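3.2 Sample and fieldwork

The survey was carried out in July in the two towns of Otlow and Dirnenlow. Shoppers were approached at the exits of supermarkets, discount shops and department stores, and were asked to fill in a short form on a tablet. In total 2467 people began the form and 2238 reached the last page. Forms with no answer to the question on main shop were removed, as were those in which every item in a block had been given the same score.

Respondents named the shop in which they had last bought goods for the home and then ranked five reasons for choosing it: price, range, distance, opening hours and staff. Of the completed forms, 1588 came from Otlow, which has the larger retail centre. The towns are therefore reported separately in Section 4 – pooled figures would mostly reflect Otlow.

3.3 Product groups

Goods for the home were split into furniture, textiles, tableware and small desk items. The split follows the shelf plan used by the Jutwood chain, with one change: candles were moved from textiles to a residual group, which is left out of the analysis. Tableware and desk items (Figure 2) are treated as low-cost repeat purchases, and respondents were asked how many times they had bought from either group in the past year. Gifts were recorded under the group of the item bought, whoever it was for.

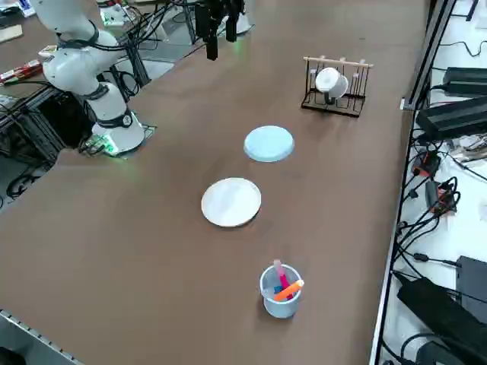

Figure 2. Tableware and a pen cup on a brown tabletop.

3.4 Measures

Loyalty was measured with the short form of the Chien scale, scored from one to seven. Two items on loyalty cards were dropped for Dirnenlow, where the main supermarket does not issue one. Scores were averaged over the remaining items and were not weighted by age or household size.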